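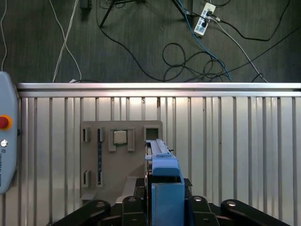
Noise and Concentration in Shared Study Rooms

Project report, second-year applied psychology
Supervisor: Geert Van Leeuwen

1. Background

The Bosman building has two large study rooms that are open to all students. In November the student council received complaints about noise in the upper room, mostly from people preparing for exams. Our group decided to find out whether background talk slows down reading, and whether students notice when it does.

2. Method

We asked students to read a text of 3,606 words and answer short questions on it. Half read in silence. The other half read with a recording of cafeteria talk playing at a steady level. Each session lasted 90 minutes, including a break. Afterward everyone filled in a form about how well they thought they had concentrated.

The recording was made in the Iver cafeteria during lunch. We removed parts where single words could be understood clearly – a pilot reader had started following one of the conversations.
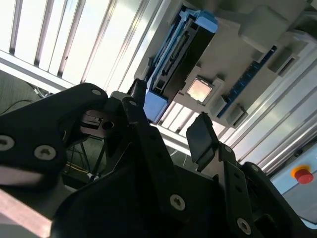

Room layout was harder to control than sound. Desks near the door got more foot traffic, so we left those out and seated readers along the back wall. We also kept the desks bare, as small things in view can pull the eye away from a page. A few screw heads on a dark plate, or a gray fixture in an aluminum frame, are enough to look at when a paragraph gets dull. Phones and bags went into the lockers outside.

3. Results

Readers in the talk condition took longer to finish and made more mistakes on questions about detail. On questions about the main argument the groups scored nearly the same. Most readers in the talk condition rated their concentration as good, and several said they preferred some sound.

4. Limits

All readers came from our own department. We used one text and one recording, and we did not test music. Sessions in the afternoon had more late arrivals than those in the morning, which may have affected the scores.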